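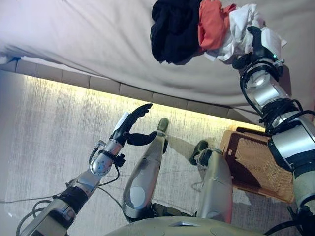
How do you write a review of a book you did not finish?

Posted in Reading and Reviewing, 5 replies, 3412 views

I am in a reading group which keeps a shared blog. Every member has to post a review for each book he or she reads, and at the end of the year we compare our lists. I joined in December and until now it was going well. English is my third language, so I write slowly, but I like it.

Now I have a problem with a novel called The Salt Clerk, from the publisher Anby. It is a long family story in a harbor town named Stunton. Many members of the group gave it the highest mark. I read 37 percent on my e-reader and I stopped there. I did not hate it. The sentences are beautiful, but each chapter starts with a new person, and when I begin to care for this person the chapter is over and the next one goes back thirty years. After two weeks I noticed that in the evening I was cleaning the kitchen in order not to read.

My questions are the following.

Is it fair to write a review if I have not read the whole book? The blog rules say only "reviews must be at least 250 words" and nothing about finishing.

If it is fair, do I give stars? I would say two, but maybe the second half is a five and I will never know it.

And how do I say that the book was difficult for me without it sounding like my English is the reason? I have read longer and harder books in English, for example an old translation of Tkachuk's war diaries, and I had no trouble there. I don't want people to answer me "it is better if you try it in your own language." It does not exist in my own language, I checked.

I already wrote a first version but it is mostly excuses. Thank you in advance to all who answer.

Answer 1 (marked as helpful by the person who asked)

I have written reviews for a blog of this type for several years and I left many books unfinished, so I can tell you how I do it.

Yes, it is fair. A review is a report of your reading, and your reading stopped at 37 percent. The only thing which would be unfair is to hide it. Put it in the first or second sentence, with the place where you stopped. Do not put it at the end, because then the reader feels a little bit cheated and has to go back and think again about all that you said.

For the stars, I leave them empty if the site lets me. If the site demands a number, I give the number for the part I read and I write this in the text. I know other people who never give stars to unfinished books, and also people who always give one star, as a kind of punishment. The last one I find too hard. With a book like yours, where you liked the sentences, one star would tell a wrong story.

About the content, I would take out all excuses. You wrote in your question a very good description of the problem: each chapter starts with a new person, and when you begin to care, it is over. This is already the center of your review. Take one chapter and show it. Who was the person, what did you want to know about them, and what did you get in place of it? Someone who loves this kind of structure will read it and think "oh, I want this book," and someone who is like you will be warned. Both are served.

Also please keep the sentence about the kitchen. I laughed, and I understood exactly how the book felt for you.

Be careful with one thing. Do not judge what you didn't see. "The stories never come together" is a claim about the entire book. "By the place where I stopped, the stories had not come together" is safe. When I was new I made this mistake with a mystery, I complained that the sister had no purpose in the plot, and four people wrote under my review that she was the murderer. I corrected the review but the comments are still there.

Regarding the language, I would not mention it at all. You don't owe it to anyone. If you want to protect yourself, you may compare with the diaries you named, with one short sentence, like "I am usually patient with slow books, I read all of Tkachuk with pleasure." Then it is clear that the trouble is between you and this book.

Answer 2

Just finish it. It gets good after the flood. I nearly gave up too and I am so glad I didn't.

Comment from the person who asked: Thank you, but can you say how far the flood is? I don't mind to know that there is a flood.

Reply: about two thirds I think? I had the paperback

Answer 3

I don't agree completely with Answer 1. In our group we decided that unfinished books do not get a review, they get a note. We have a separate page for it with the title "Set Aside." A note is three or four lines: name of the book, where you stopped, what was the reason, would you try again. There are no stars and the book does not count in the yearly list. I find it more relaxed, because you don't have to build an opinion of 250 words on a book you want to forget.

You could ask in your group if they want such a page. If they say no, then do as Answer 1 says.

One more possibility is the audiobook, if there is one. I could not get through the Kireck trilogy on paper, I always mixed up the cousins, and with a good narrator each one had a voice and I finished all three. For a book with many persons this can help a lot. Check at your library first, ours has more audio than I expected.

Comment from the person who asked: I posted the review now. I left the stars empty and said in the first line where I stopped. It is 290 words and the kitchen is in it. I asked also about the "Set Aside" page, two members like the idea and the others did not answer yet. The audiobook has a waiting list at my library, so I put my name on it, but I make no promise.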